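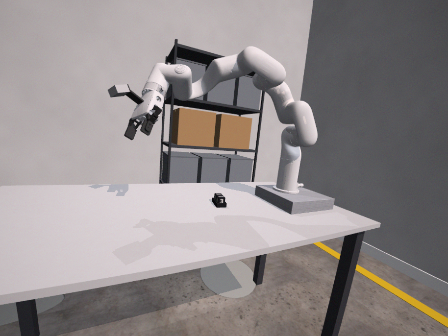
Colin Horrocks reckons a robot will be stacking his shelves about a week after it learns to make a decent brew, and he put this to our group on the first visit, before any of us had sat down. We wrote it at the top of the project log. By the end of term it was still the most accurate forecast in there.

Home | Modules | Student Projects | Reports | Staff | Contact

Can It Do the Stockroom Yet?
Group project report, Hartley building, automation option

1. What we set out to do

The question we were given was whether a machine can take over a dull job in a house or a shop. We picked the shop, mostly on the grounds that none of our houses were fit to be studied. Colin runs the stockroom at Flostano, a hardware shop in Allham, and he let us follow him about with a notebook for a Tuesday morning in October. He then gave us a list of the jobs he would hand over tomorrow, which was long, and the jobs he thought a machine could manage, which was not.

From the two lists we chose picking up a small item from a bench and putting it where it belongs. Colin does this all day without noticing. We have now spent most of a term noticing it.

2. The set-up

All the work was done in simulation. The department's real arms are booked by people with funding. Our simulated stockroom has a white table with the arm mounted at one end, a two-fingered gripper, and a rack behind holding grey storage boxes and a couple of cardboard ones. There is a yellow stripe on the floor as well, which took one of us an afternoon and has no bearing on the results.

The item is a small black block with a stepped shape, wider at the bottom than the top, and a white 3 on the front. It stands in for the sort of thing Colin deals with: small, dark and not quite a simple box. We called our control program Jaleo. The name was chosen before the program did anything, and has aged well, as it means something like a racket.

3. Trials

A trial began with the block on the table and the arm raised over it. Jaleo had to find the block, come down, close the fingers, lift, and set it down at a marked target. We moved the starting position a little each time and ran 295 trials. A trial passed if the block ended up upright on the target. It failed if anything else happened, and a good deal else did.

The passes came to almost half. We were pleased with this until we described it to Colin, who asked what we would say about a Saturday lad who dropped every other box.

4. What went wrong

The commonest failure was a grip on the narrow upper part of the block, slightly off centre. The fingers closed, the block tilted, and the arm carried it along at an angle and put it down on its side with great care. Jaleo then reported success – it was checking that the fingers had opened, and they had.

The second was shadow. The arm throws a large soft one over the white table, and our early method for finding the block went looking for dark patches. On several runs the gripper came down firmly on nothing and took it to the target. Changing the method to use depth as well fixed most of these. We have left them in the total, since taking them out felt like the kind of thing Colin would ask about.

The third was our own typing. A wrong sign in one line sent the arm politely away from the block for a whole evening's runs. Those were thrown out and do not appear in the 295.

5. Comparison with a person

Flostano's stock list runs to 2,752 lines, including loose hinges, bags of sand and a type of brush that Colin says has not sold since he started. Jaleo can handle one object, which is not on the list. It also cannot reach for a label, see that a carton has split, or tell a customer that the toilets are for staff.

It does have patience. It will try the same thing all night, and make the same mistake all night, without wanting a break.

6. Next steps

With more time we would add a check after the lift, so that a tilted block is put back and tried again. We would then try moving items to and from the rack, which has so far been scenery. The budget request for this is £10, for a replacement mouse.

Colin has read a draft. He asked for the part about the brush to stay in, and wants to know when the arm is coming to do the sand.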